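4.2 Simulated counterpart of the workshop cell

The physical cell described in Section 3 was built in a shared workshop, on a bench that other members use in the evenings. Arm time was therefore limited, and most of the policy development was carried out in simulation. This section describes how the simulated cell was put together, where it departs from the bench, and how episodes were generated and scored.

The simulator runs on a single desktop machine kept under the bench. Scene files are written by hand in a short text format and loaded by Skosano, the scene manager written by the second author (Garrido). Skosano places the objects, checks for overlap, and passes the result to the physics engine. A scene that fails the overlap check is discarded and drawn again. Early versions tried to repair such scenes by nudging objects apart, but this produced clusters at the back of the counter, and the repair step was removed in August.

The simulated arm is fixed beside the work surface, as on the bench. Joint limits were taken from the maker's sheet and then tightened on the two joints nearest the wrist, where the cable on the physical arm would otherwise bind. Joint friction was fitted from recordings of slow sweeps, with the arm carrying no load. Gripper compliance was harder to fit. The printed finger pads (Section 3.3) are softer than the default material, and with default values light objects tended to jump on contact. Lowering the contact stiffness removed the jump but allowed slight penetration at full closing force. We accepted the penetration, as it had no visible effect on grasp order or placement.

Objects were drawn from a household set of mixed scale. The set includes food items, small kitchen containers, utensils, and a few decorative pieces that are never targets. The last group was added after the first round of trials on the bench, in which the policy reached for any upright object of suitable height - a habit it had learned from scenes where every upright object was a target. Surface texture was varied as well. The bench itself is a plain painted board, and a policy trained only on plain surfaces lost track of thin utensils when tested on a patterned one. Veined stone textures proved the most demanding, and they were kept in the training mix for that reason.

Each training set consists of 200 scenes, with 16 episodes per scene. Start poses for the arm were sampled inside a box above the near edge of the counter, and poses that placed any link in contact with an object were rejected. An episode ends when the target has been released at the goal, when the arm exceeds a joint limit, or after 40 seconds of simulated time. Success requires the target to be at rest within the goal region and every non-target object to be upright if it started upright. The second condition was introduced by Gatti after a review of the early logs, where a number of nominal successes had been reached by sweeping other items aside.

Rendering was kept simple. One light source casts shadows and a second fills them, with no attempt to match the strip lights over the bench. Glossy and clear materials were left in, even though the depth images they yield are cleaner than those of the physical sensor. To narrow this gap, depth values on such materials were dropped at random during training. Color images were left unchanged apart from a small shift in brightness.

Two limits of the setup should be noted. First, all objects are rigid. Bread, fruit, and sponges are treated the same as wood or metal, and grip force results from simulation should not be carried over to soft items. Second, the camera in the simulator is placed freely, while the camera on the bench is clamped to a shelf post and shifts a little whenever the shelf is loaded. We re-measure its position before each session using the Tokell calibration board, and the measured offset is written to the session log. The correction is applied when images are read, so the trained policy itself is not altered between sessions.

A typical cluttered scene, with the arm at its start pose, is given in Figure 4. Scenes of this type were used for both training and testing, with separate random seeds for the two.

Figure 4. Simulated counter scene with household objects and the arm at the right. 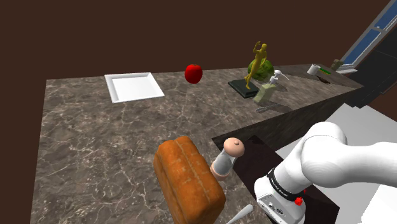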